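체중계를 치운 지 두 달

4월에 체중계를 베란다 창고에 넣어 버렸어요. 매일 아침 숫자 하나에 기분이 오르락내리락하는 게 너무 지겨웠거든요. 그 무렵 읽던 Ruth Haworth라는 분의 블로그에 "배고픔을 적어 보라"는 말이 있길래, 칼로리 대신 그날그날 배가 언제 고팠는지를 공책에 적기 시작했답니다(글씨는 엉망이에요!).

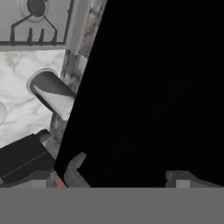 그럼 하루에 얼마나 먹는지는 전혀 안 보나요?
예전에는 2000칼로리를 딱 맞추려고 애썼는데, 지금은 따로 계산하지 않고 배가 부르면 숟가락을 내려놓아요.

처음 7일은 솔직히 불안했어요. 저녁만 되면 창고 문을 열고 싶어서 괜히 베란다를 서성이고, 남편은 빨래 걷으러 가는 줄 알고 양말까지 부탁하더라고요. 그래도 적다 보니 제가 오후 늦게 유난히 허기진다는 걸 알게 됐고, 그 시간에 간식을 제대로 챙기니 밤에 과자 봉지를 뜯는 일이 많이 줄었어요. 잠도 조금 편해진 것 같고요.
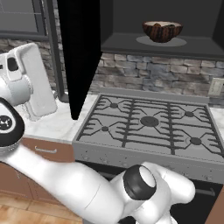

요즘 하는 운동

운동이라고 하기엔 민망하지만, 저녁을 먹고 동네 Susitz 빵집 앞까지 걸어갔다 와요. 갓 구운 냄새가 나면 가끔 하나 사 오기도 하고요. 비 오는 날은 그냥 쉬어요. 다음에는 공책에 적은 것들을 조금 옮겨 볼게요. 혹시 비슷하게 지내시는 분 계시면 댓글로 이야기 나눠 주세요~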